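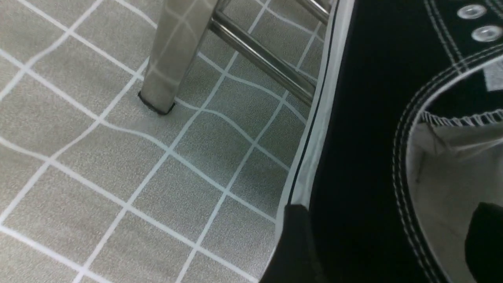

Finger meets high-top. The chair leg behind it is the one wearing the floor.

When the floor stood up

Regular readers will recall that in the last issue we described the shoe tidying trial as "going smoothly." We'd like that sentence back.

The job is a modest one. The Grenari arm, on its wheeled base, finds shoes left on the floor, picks them up and puts them on a rack by the door. It had been at it for most of March and the log stood at 2,077 attempts, a total that Verena Bachmann had begun mentioning in meetings whether or not anyone had asked. Then, a bit after three in the afternoon, the arm reached for a black sneaker beside a chair, swung left to line up its second try, and leaned on the chair leg with real conviction.

The chair went over. The arm followed it down as far as its joints would allow, still pushing, and stayed there until Verena hit the stop button. No one was hurt and no one was within reach, although there was a mug on the seat of the chair and we will not be seeing it again.

The cause is a bit embarrassing. We'd put cloth covers on the chair legs to save the flooring, and the covers had a pattern of thin white lines on grey, very like the squares on the floor. They looked rather smart. They also looked, to the Yao depth filter, like more floor. The filter throws out anything it is confident is ground so that the planner can get on with finding shoes, and it was confident about the leg. As far as the planner knew, there was open space all the way past it.

The filter does get a second opinion from geometry, and a leg sticking up in the air ought to have lost that argument. It didn't, as the mat has ripples in it and we had loosened the height tolerance to stop the arm from panicking at every bump. Two sensible decisions, made weeks apart by people who sit across from each other.

Then there's the matter of the pushing. The wrist has a force limit which should have ended things well before the chair tipped. It had gone back to its default after the Zeton controller update, and the default is meant for lifting crates. We went through the earlier logs and found 57 attempts since the update with contact forces higher than we'd like. All of them had been marked as successes, because the shoe got picked up in the end.

Since then we've been going back over the approach slowly, at quarter speed, with someone's hand on the stop button. Black shoes are the hard ones. Up close there's very little for the camera to hold on to besides a line of stitching or a zip, and when two of them end up leaning on each other the software tends to draw one large shoe with ambitions. The gripper comes in low beside the opening and we watch the force reading the whole way in.

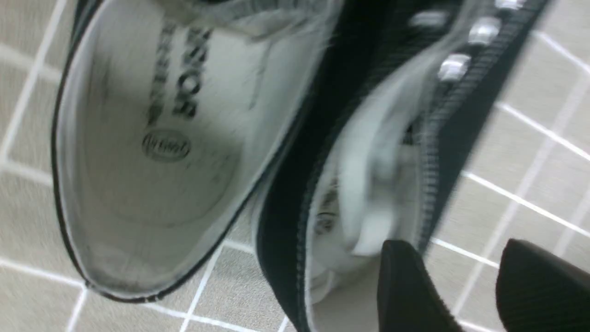 What's changed

The patterned covers are off. The replacements are orange and very ugly.

The height tolerance is back where it was, and the mat is being flattened with every heavy book in the building.

Force limits are now read back from the controller at start-up. If the figure doesn't match the one on our sheet, the arm won't leave its dock. We've told Gandumitz, who look after the controller for us, and they're checking whether other settings were reset as well.

A run with high contact force no longer counts as a success, however tidy the rack looks afterwards. Verena has taken this well, considering what it did to her total.

If you're working near the arm, please keep out of the taped area while the amber light is on, and don't leave drinks on the chairs. The full incident report is on the shared drive under Safety. Replacement mug donations can go in the kitchen, left of the sink.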